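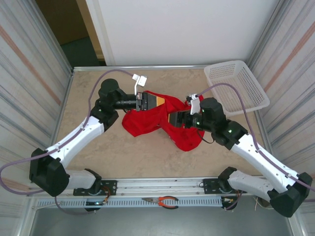 Maham Awan replied to my earlier thread that comparing two grippers on cloth is pointless until both are closed by the same rule, and that most of the differences people report are differences in the close command. I have tried to follow that advice before asking again.

Home Topics Unanswered Tags Members Search

Choosing between two parallel grippers for picking up clothing with a pair of arms

posted by rail_and_plate

Setup: two identical arms on a common aluminum rail, facing each other over a flat table. The task is to take a crumpled garment off the table, lift it with both arms and put it into a mesh basket at the back right. I am trying to decide which gripper to standardize on. The candidates are the Nerkeck parallel gripper and the Ninlow parallel gripper. Both arms run from one Berisha controller.

What I have done so far:

I ran the Nerkeck on both arms, then swapped to the Ninlow on both arms, with the same scripted approach. I logged 417 grasp attempts in total. An attempt counts as good if the cloth is still in the jaws after a straight lift of 18 cm and a short hold. Approach is from the side with the wrist tilted down, since a vertical approach puts the elbow too close to its limit at the far side of the table.

Results, in words, with the spread being what it is: on folds that already stand up from the table the two grippers are equal. On a flat edge the Nerkeck misses more. On a thick bunch the Ninlow takes hold of too many layers and lifts the whole lump, which then counts as good by my rule but is useless for the second arm.

The Ninlow opens wider. The Nerkeck has the stiffer fingers. Both accept a position target and a current limit. I set the same current limit on both, which I now suspect is not the same thing as the same force, given that the gear ratios differ and Ninlow does not list theirs.

What I would like to know:

Is the lift test a reasonable way to compare them, or should I measure something else?

Should I match grip force at the fingertip, and if so how would one do that without a load cell?

Does the cable routing matter? Each gripper has a bracket on top and the cable leaves it in a wide loop, then runs back along the upper arm. I get an offset in the wrist torque estimate that changes with pose, and it is larger on the right.

Keeping one gripper type on both arms is preferred for spares. Mixed types would be accepted if there is a good argument.

Humaira Paracha

Taking these in the order that matters, which differs from the order you asked them in.

Force first. Equal current limits on two different drive trains say nothing about equal force. You do not need a load cell. Take a compression spring of known rate, close the jaws on it with a given current limit, wait for motion to stop, and read the jaw width. Spring rate times compression is the force. Do this at several limits, opening fully between readings. You will see hysteresis from gear friction, so always approach from the open side, as you do in use. Plot force against limit for each gripper and select limits that give the same force. Check each gripper individually as well. Two units of the same model can differ enough to explain part of your result. Put the spring at the fingertip, where the cloth will be. If the fingers flex, the width reported by the motor is not the width at the tip, so measure the tip gap with calipers.

Then closing speed. Cloth moves away from a fast jaw. If the Ninlow opens wider and both are given the same closing time, its fingers travel faster and sweep more fabric in. That alone could produce your "too many layers" result. Preset both grippers to the same opening before the approach and command the same speed in mm per second. The wider opening is then simply unused, and you can test it separately.

The lift test. It measures retention and hides selection. You need at least two numbers per attempt: whether anything was held, and how many layers were held. Layers are tedious to score, but jaw width at the end of the close is a fair substitute if you calibrate it on the same garment, folded by hand to a known thickness. Knit fabric compresses, so do this at the matched force. Record the width on every attempt from now on. If the Berisha log already has gripper position in it, you may be able to recover the old runs.

Next, the approach. A tilted side approach presses the lower finger into the table or drags it along the cloth. Tip shape then matters more than the gripper behind it. A thin chamfered lower tip goes under an edge that a blunt one pushes ahead of itself. Before deciding that the Nerkeck is worse on flat edges, put the same tips on both bodies. If the bolt patterns differ, make an adapter plate, and account for its added length in the tool frame.

Cable. Yes, it matters. A wide loop is a spring and a hanging weight, and both change with wrist rotation. The controller's payload model assumes a rigid mass at a fixed offset. To see how large the effect is, move each arm slowly through the working poses with empty jaws and log the torque estimate, then repeat with the cable held clear by hand or on a temporary support. The difference is the cable. If the right is worse, compare the slack on the two sides first. A loop that crosses the table has farther to swing than one that falls back outside the arm. Also look for anything hanging under the wrist that can touch the cloth or the table.

I would not choose a gripper on the data so far. My expectation is that with matched force, speed and tips, the two will be close on bunched cloth. What remains will be finger stiffness, and on thin edges a stiff finger is worth having.

jfour

I use the Nerkeck. It is fine. Use the rubber tips.

t_ordway

One point is missing above. With two arms the grasps are not independent. Once the first gripper holds the cloth, any motion of that arm changes what the second one sees. In your script, does the second arm plan from a camera image taken before or after the first jaw closes? If before, the comparison is partly a test of how much each gripper disturbs the fabric on closing. I would run a block of single-arm trials on each gripper, and only then the two-arm sequence.

On mixed types, there is an argument for it. One arm does the selecting, with thin tips at low force on an edge, and the other does the holding, with wide tips at higher force. We ran that way at Brisness from November on. The drawback is that the arms are no longer interchangeable, and every garment lying the wrong way around costs a regrasp. Our cycle time got worse and our retention got better. If your basket is always on the same side, the holding gripper should be the one on that side, so that the carry is short.

Also check the Berisha firmware. Before build 2246 the current limit was applied only after the jaw reached its slow zone. A fast close could exceed the limit briefly, more so on the gripper with the longer stroke. I saw this on our unit and have not checked any other.

rail_and_plate, reply to the above

Image is taken before the first close, so that objection stands. Build is older than 2246. I will update, do the spring test at the tips and rerun single-arm before anything else.

Tips are not the same at present. I had treated them as part of the gripper. An adapter plate is simple enough to make.

Comments

Maham Awan: On the spring test, let the jaws sit closed for a few seconds before reading. Some drives fold back the current once they detect a stall, and the holding force is then lower than the closing force. For cloth it is the holding force that decides retention.

pelican4: What was the order of the trials? If all the Nerkeck runs were first, the garment was less worn and less stretched for those. Alternate in blocks.

rail_and_plate: All Nerkeck first, then all Ninlow. Will alternate.

Humaira Paracha: Randomize the starting crumple too. Dropping the garment from a fixed height is repeatable enough. Placing it by hand is not, and people learn to place it in the way the gripper likes.

unsigned: does any of this apply to suction

t_ordway: Very little of it. Most knits leak too much for an ordinary cup. Start a separate thread and give the fabric.

Last updated 26 May 2023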